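Call for Participants - Bundcombe Community Memory Study

The Bundcombe Centre for Healthy Ageing invites adults aged 60 and over to take part in a study of everyday memory and attention. Sessions begin in March and are led by Dr. Yevdokiia Marchuk.
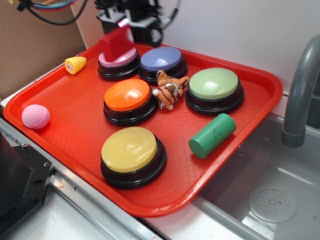 Participants must live within 20 km of Bundcombe and be able to read a short page of English, with glasses if needed. Previous experience of research is not required. Each person attends 2 sessions of 90 minutes. Saturday places are available on request. 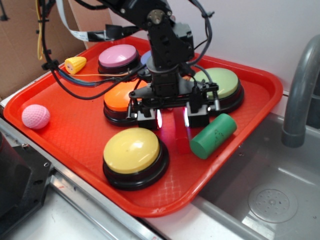
Photo: Kanokwan Panyasiri / Bundcombe Centre

Travel costs will be reimbursed, and a $20 grocery voucher is provided at the end of each session. A family member or friend is welcome to attend - please tell us when booking. 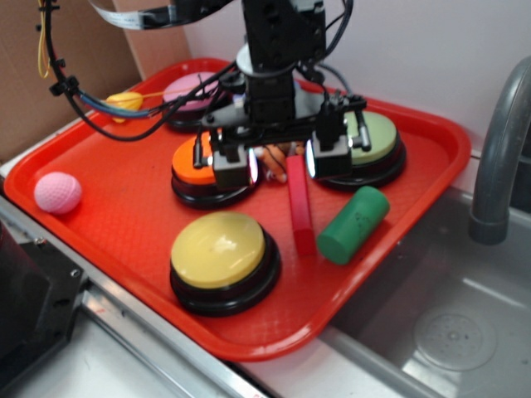
All materials have been reviewed for accessibility. Forms are available in large print, and staff will read any page aloud. Instructions for the response tasks refer to buttons by colour, such as pink, orange or pale green. Participants with reduced colour vision should mention this when they apply, so that a spoken version can be arranged.

Expressions of interest should be directed to Hywel Cadwaladr, Study Coordinator, at the Centre's front desk.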